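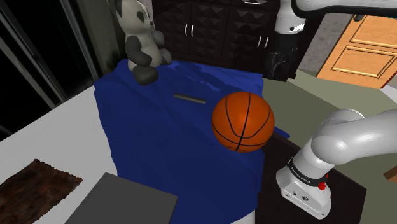
Fig. 4. Plush panda on a blue cloth.

4. Washing and Refitting the Cover

The Pakerum cover is the part of your Anell daybed that meets spills first, and it would like some attention now and then. Set aside an afternoon. The washing looks after itself. The refitting is where people learn new words.

Before you start

Clear the bed of toys, books and crumbs. Check the pockets of anything left lying on it.

CAUTION: Do not use bleach. The cover will forgive most things, but it holds a grudge about this one.

4.1 Removing the cover

1. Find the zipper along the back edge. It has no pull tab, to keep small children out. Hook a paper clip through the slider.

2. Open the zipper all the way. Almost all the way is how seams get torn.

3. Peel the cover off one corner at a time and turn it inside out.

4. Shake it outdoors, away from anyone you hope to stay friends with.

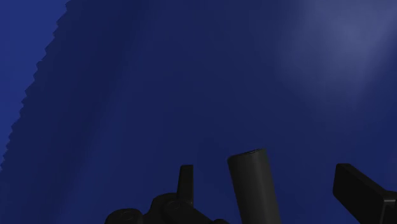

4.2 Washing and drying

1. Wash alone, on gentle, for 50 minutes. Dark covers shed dye for the first 6 washes, and a white shirt will come out a color you did not choose.

2. Hang to dry. A dryer on low is allowed for 20 minutes at most – the cover shrinks, the mattress stays the size it was.

NOTE: Covers sold before November have a cotton lining and take longer to dry. Look for the Dimitriou label inside the seam.

4.3 Refitting

1. Start while the cover is barely damp. It stretches better.

2. Fit the two far corners, then the near ones. If the last corner will not reach, you have it on sideways. Go back to step 1.

3. Close the zipper and take back your paper clip.

4. Smooth from the middle outward. Some wrinkles will remain. They are covered by no warranty.

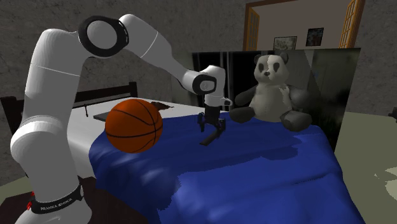 Fig. 5. Franka Emika arm over the bed, blue sheet in place.

Spare covers: ask your Trirkley dealer for part 188.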